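Gretdale braces for winter vomiting bug, and asks everyone to please wash their hands properly this time

19 Sep 2022

Health officials in Gretdale have begun preparing for the winter vomiting season, which last year arrived early, stayed late and took out most of the district's bus drivers in a single weekend.

The bug in question is norovirus, a germ so catching that a few stray particles can be enough to make a healthy adult cancel everything and lie on the bathroom floor. It rarely kills, but it is hard on the very old and the very young, and it closes hospital wards with great efficiency.

"People talk about it as a funny illness until they get it," said Dr Drahomíra Kopecký, who leads the district's infection team. "Then they ring us and ask whether they are dying. They are usually not dying. They should drink small sips of water and stay away from their relatives."

The district recorded 300 cases last January, a figure Dr Kopecký regards with suspicion. Most people with norovirus never see a doctor, for reasons that will be clear to anyone who has tried to leave the house with it. She believes the real total was well over 1,000. 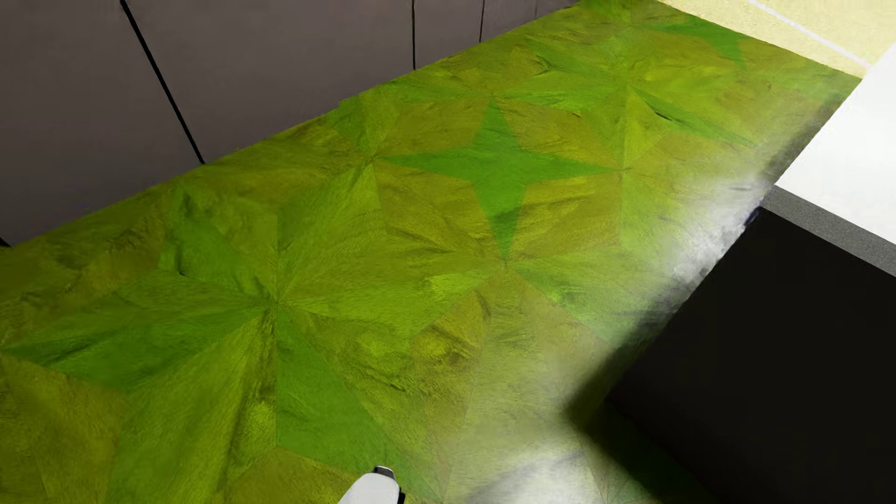 Gel won't save you

Much of this year's campaign is aimed at the bottle of alcohol gel that now lives in every coat pocket. Gel does a decent job against plenty of germs, but norovirus has a tough outer shell and largely shrugs it off. Soap and running water work better, as does bleach on hard surfaces.

Leaflets saying so will go to every household in Gretdale. A first version was withdrawn in August after proofreaders noticed it advised residents to wash their hands "before using the toilet", which is not wrong, exactly, but leaves out the important bit.

Care homes have been told to keep sick staff off work for 2 full days after their symptoms stop. Branislav Říha, who manages the Bisura home on the eastern side of town, welcomed the rule and wondered aloud who would be doing the shifts.

"I had 80 residents last winter and one evening I had four carers standing," he said. "One of those was standing only in the technical sense."
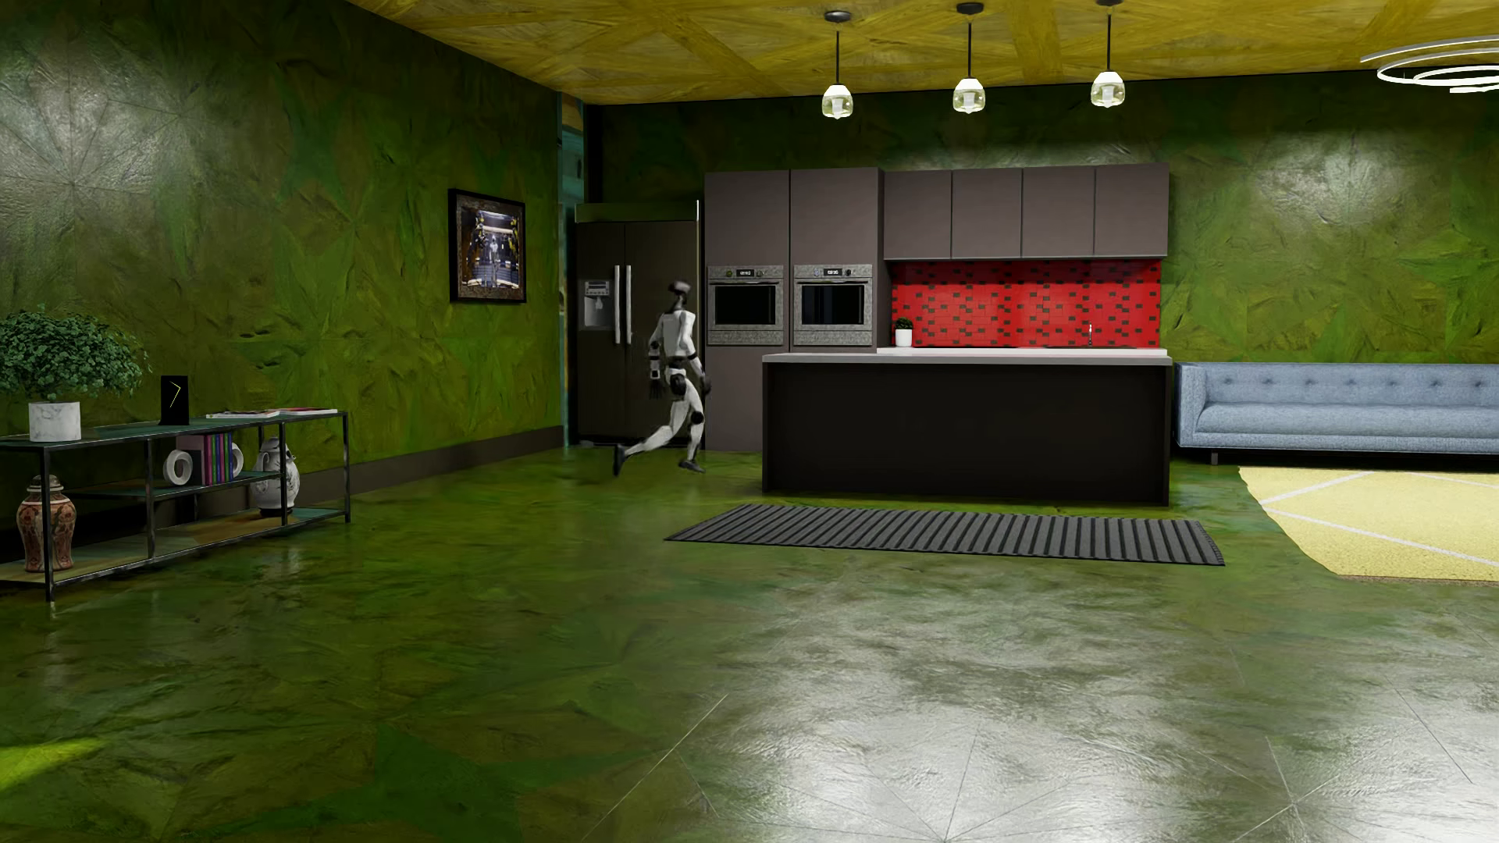

Picture: Pavedico

Vaccine still some way off

A vaccine would help, but there isn't one yet. The virus comes in many strains and changes often, and immunity after a bout tends to fade, so it is quite possible to catch it more than once in a lifetime. Etenesh Wako, a virologist who advises the district, said she had managed it twice in a single winter and did not recommend the experience as research.

She expects the season to pick up once schools are well into term and people are shut indoors together. Anyone who falls ill is asked not to prepare food for others until they have been well for two days, and to wash soiled bedding on a hot cycle.

The campaign's opening event, a buffet lunch at the town hall, has been changed to tea and wrapped biscuits.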